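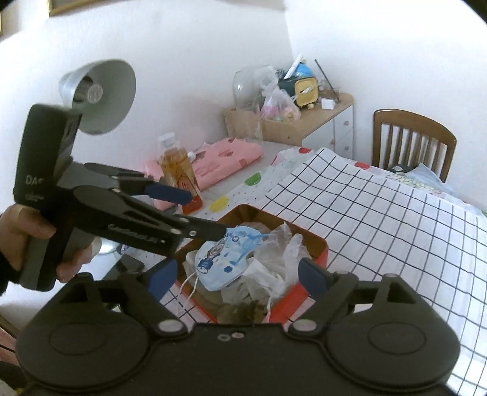 2021-09-01, bench 4, glaze room

Ok, second go at the ash glaze and I'm in a much better mood than I was after the first one! Femke Geerts sieved the new ash through the 80 mesh while I did the weighing, and the bucket looks smooth, like thin yogurt. Last batch was more like oatmeal (my fault, I rushed it).

Mixed 3025 g dry, same recipe as before except I swapped out part of the feldspar for the stuff from Sodholm. It's a shade pinker in the bag and clumps if you look at it wrong. Added the water first this time and let the powder sink by itself. Left it overnight, stirred, sieved again. Should've done that in the first place.

Dipped test tiles in three clays: the Zerouali red, the plain white, and the speckled one that Houda Ghoneim keeps in the tub under the sink. Houda, I took a fist-sized lump, I'll replace it. The red drinks up the glaze super fast, so a two-second dip is plenty. On the white I went to 4 seconds and it still looked thin, so I did one tile with a double coat and scratched a D on the back.

Kiln: the small Isunon, because the big one is full of Femke's planters until who knows when. Tiles are on the middle shelf with a cookie under each (I am NOT grinding drips off that shelf again, my wrists still remember). Slow start, then up to cone 6, then a slower cool than last time. I want to see if that brings out the tan streaks or if those were just luck.

Things I noticed and will forget otherwise: the lid on the ash bucket is cracked, use the one with blue tape. The scale drifts if the fan is on. We're down to 2 bags of silica, and Sorko only delivers if you order before noon.

Still want to try it over the black slip. Leftover glaze is in the bucket marked ASH B, please don't top it up with water, I'm tracking how thick it gets.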